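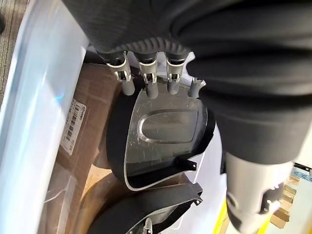 四根灰色手指,上面是黑色织物

七月 清早

五点二十醒的,鼻子先醒。左边完全堵住,右边还能过一点气,上颚痒,用舌头顶了半天没用。起来洗了脸,用盐水冲了鼻子,冲完打了一串喷嚏,眼睛也红了。昨晚睡前忘了关北面那扇窗,夜里起风,窗台上有一层灰黄的东西,用湿布擦了两遍,布洗出来的水是浑的。

草的花粉按说到这个月就该往下走了。今年春天来得晚,五月还冷,雨水又多,河滩上的草长得比往年高,割也割得晚。去年这时候我已经停了药,今年还在吃。医生上次说,症状没下去之前不要自己停,喷鼻的药也要每天用,不能想起来才喷一次。我六月里断过四天,那四天之后又从头难受了一遍,所以现在把药放在牙刷旁边。

喷药的时候头要稍微低一点,喷嘴朝外侧,不要对着鼻中隔。我以前一直仰着头喷,药水流到喉咙里,发苦,鼻子里反而没留下多少。还流过几次血。改过来以后没有再流。

六点开始记今天的分:鼻塞三,喷嚏二,流涕二,眼痒三,咳嗽零,夜里醒一次。每项从零到三,零是没有,三是很重。这张表从三月记到现在,只漏了几天,漏的那几天空着,没有补。补出来的数不可信。

早饭吃了粥和煮鸡蛋。桃子没吃,吃了嘴唇会麻。

上午

坐七点的车去Grarnberg。车上开着窗,我坐到了前面靠过道的位置,戴口罩。旁边的人也在打喷嚏,两个人轮流打。过桥以后有一段路在割路边的草,整车都是割草的味道,挺好闻,就是受罪。

到办公室先把采样筒里的带子换下来。采样器在楼顶西南角,离女儿墙不太近,进气口要能跟着风转。昨天风大,我怕卡住,上去看了,转得很顺。带子每周换一次,剪成一天一段,贴在玻片上,染色,再到显微镜下数。贴的时候不能有气泡,有气泡就看不清边缘。今天贴坏了一片,在前天那一段的末尾,起了一个长条的泡,用针挑了挑,没有全挑掉,在登记本上写了备注。

数片子数到十点半。禾本科的还不少,圆的,一个孔,认起来最省力,可是彼此之间分不出是哪种草,只能合在一起记。荨麻科的也多,很小,容易和别的小颗粒混。蒿属的开始有了,零零散散。往年第一批也是这个月下旬才见到,要到八月才真正上来。我在本子边上画了个小三角,提醒自己从明天起这一栏要单列。

看到一片里有松树的,两个气囊,像一只小耳机。松树的花期早过了,大概是从什么地方又扬起来的。这种大颗粒看着吓人,春天车顶上那层黄粉多半就是它,引起过敏的倒很少。来问的人总是拿着手机里拍的黄车顶,说就是这个害的。我一般会解释,让人难受的往往是看不见的那些,桦树的、草的、蒿的,颗粒小,飘得远。有的人听进去了,有的人还是去洗车。

中间去倒了两次水。空调的滤网该换了,写了申请。

十一点开了个短会,讲门诊的登记。上半年几家门诊报上来的过敏性鼻炎和哮喘的就诊记录合在一起,去掉重复的,是3318条。这个数字我上周就算过,当时对不上,差在Pestora那边同一个人复诊被当成两个人登了。今天把规则定下来:同一个人七天以内再来算同一次,超过七天算新的一次。会上有人觉得七天太短,说哮喘的人一次发作能拖两周。我也觉得有道理,可是往年的数据都是按七天算的,一改就没法跟以前比了。最后还是七天,另外加一栏,写清楚是不是同一次发作。

有哮喘记录的里面,去过急诊的有236条,集中在两段时间,一段是四月中到五月初,一段是六月那场雷雨前后。四月那一段和桦树对得上,曲线几乎贴着走,错开一两天。六月那一段是突然立起来的,两天就下去了。

六月那场雷雨我记得很清楚。下午闷得厉害,草的花粉是全年最高的一天,每立方米469粒。傍晚打雷,风先到,雨后到,凉下来以后大家都开窗出去透气。当晚急诊的人就多了起来,里面有些人说自己从来没有得过哮喘,只是每年春夏鼻子不舒服。草花粉遇到潮气会胀破,里面的细粒能吸得更深,雷雨前的那股下沉风又把它们压到地面附近。鼻子能挡住整粒的花粉,挡不住那些碎的。我们的日均值反映不出这种事,一天一个数,把那半个钟头抹平了。要看就得按两小时一段去数,我已经把那天的片子重新数了一遍,高的一段正好在傍晚。

会后有人问能不能提前发提醒。我说气象那边的雷暴预报加上我们前一天的数,可以写一个,只是会有误报。误报多了大家就不看了。这件事没有定,让我先写个一页纸的草稿。

中午

带的饭,米饭、豆腐、昨晚剩的青菜。食堂今天有芹菜,闻着香,没敢要。我对蒿花粉过敏,生芹菜吃了喉咙会紧,煮熟的有时候没事有时候有事,索性都不吃。以前不知道这两样有关系,有一年秋天在外面吃了一大盘凉拌芹菜,嘴里发麻,耳朵眼里痒,还以为是没洗干净。

饭后在走廊里走了二十来分钟,没有出楼。中午前后正是草花粉往上走的时候,再加上干,风又没停。同事劝我去树荫底下坐坐,说树荫凉快。凉快是凉快,旁边就是没割的草地。

又犯困。换了新一代的抗组胺药以后白天好多了,还是比春天以外的日子容易困,也可能是夜里没睡好。鼻子堵着睡觉,嘴一直张着,早上嗓子像砂纸。给自己定了规矩,开车的日子先看看自己困不困,困就坐车。

下午接到Chuensuk那边学校卫生室的电话,问孩子上体育课能不能在室外。这个问题每年都有人问。我照旧说了几条:看当天的花粉数,数高又有风的时候,有症状的孩子挪到室内,没有症状的照常;哮喘的孩子缓解药要随身带着,锁在办公室柜子里等于没带;刚割过草的场地当天不要用;回来先洗脸洗手,衣服换掉。对方问口罩有没有用,我说有一点用,戴得贴脸才算数,跑步的时候戴着闷,孩子多半会拉下来。

她又问有没有一种一劳永逸的办法。我说有脱敏治疗,要打针或者舌下含服,一般得做三年左右,要在花粉季之前开始,由医生评估,哮喘没控制好的时候不能做。电话那头叹了口气,说三年,孩子都毕业了。

挂了电话我把这几条打出来,准备做成一张纸,贴在卫生室门口。写的时候把“尽量避免外出”这一条删了。七月份让孩子不外出,没有人做得到,写上去只会让别的几条也没人看。

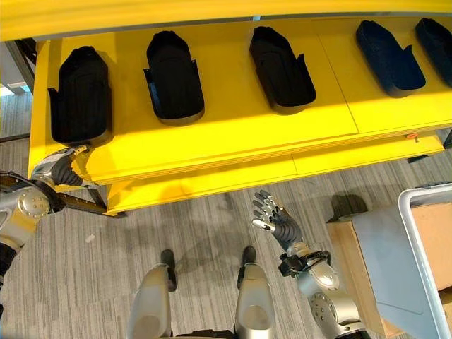 傍晚

五点半下的班。绕道去Traritero的药房取药。我的喷鼻药快用完了,家里还有一瓶没开封的,我想留着备用。药房里排队的人一半是来买眼药水的,有个老先生问店员,抗组胺的眼药水和缓解干涩的眼药水有什么分别,店员讲得很耐心。我也顺便听了听。戴隐形眼镜的人要先摘掉,滴完等一阵再戴,花粉季最好干脆换框架的。我三月就换回框架了,镜片还能挡一点风。

店里有减充血的喷雾,放在最显眼的架子上,喷一下马上就通。几年前我用过,图快,一天喷好几次,连着用了将近一个月,后来不喷就堵得更厉害,比过敏本身还难受,停的时候熬了十来天。盒子上写着连续使用不要超过几天,字很小。今天排在我前面的年轻人拿了两盒,店员提醒了他一句,他放回去一盒。

出来的时候风小了,天还很亮。沿着铁路边那条路走回去,路基上的蒿子已经齐腰高,顶上开始抽穗,灰绿灰绿的,还没开。掐了一片叶子闻,味道很冲,闻完就后悔,在袖子上擦了手,又想起袖子也不干净。再过三四周这里就不能走了,得改走学校后面那条。去年八月我没改,每天走,每天回家眼皮肿着。跟管路的部门提过,说开花之前割一遍最好,开了花再割等于帮它撒。他们说割草的时间表是年初排的。今年年初我没有赶上去提,记在这里,明年一月要去。

到家先在门口把外套脱了挂在外面,进门直接洗澡洗头。这件事效果很明显,头发里带回来的东西不少,不洗就全到了枕头上。洗完右边鼻子通了,左边半通。

衣服洗了,没有晾到阳台上,挂在浴室里,开着除湿。床单也该换了,今天没力气,明天换。

夜里

晚饭是面条,卧了一个蛋。吃完给母亲打电话。她那边今年也有人咳,她说隔壁都是感冒。我问有没有发烧,她说没有,就是流清鼻涕,眼睛痒,一到下雨天就好些。听着很像过敏。感冒一般一两周就过去了,鼻涕后来会变稠,身上会酸,眼睛倒不怎么痒;这个拖了一个多月,天一晴就重。让她劝邻居去看看,她说人家忙着收菜。

接着写雷雨提醒的草稿。开头写了三遍都太像公文。现在的写法是:明天下午到晚上可能有雷雨,今天空气里的草花粉很高。如果你有哮喘,或者每年这个季节流鼻涕打喷嚏,雷雨来之前请进屋,关上窗,把缓解药放在手边。出现胸闷、喘、说不完一句话,用药以后没有好转,马上叫救护车。后面就没有了。原来还有一段讲原理,挪到背面去了。

“如果你每年这个季节流鼻涕打喷嚏”这一句要保留。六月那天去急诊的人,有不少平时不觉得自己有哮喘,家里没有缓解药,看到只写给哮喘病人的提醒,会当作跟自己没关系。

阈值还没想好。草花粉定在多高算“很高”,要回去翻前几年的片子,看看打过雷的那些天,急诊有没有动静。翻起来很费时间,早几年的登记本还是手写的,有的字我认不出来。先从三年前开始翻。

九点多关窗,这次四面都检查了。空气净化器开到中档,高档太吵。滤芯上次换是四月,灯还没亮,我打算下个月初换掉,赶在蒿子开花以前。

药吃了,喷了,鼻子冲过了。补记晚上的分:鼻塞二,喷嚏一,流涕一,眼痒一,咳嗽零。比早上低,大概是洗澡的缘故,也可能是风停了。

天气预报说后半夜有小雨,下到明天中午。下得慢一点最好,细雨能把空气里的东西压下去一些。明天要带的:登记本、新的染色液、那一页草稿、午饭。还有把Pestora的复诊记录再核一遍,核完发出去。

床单,明天换。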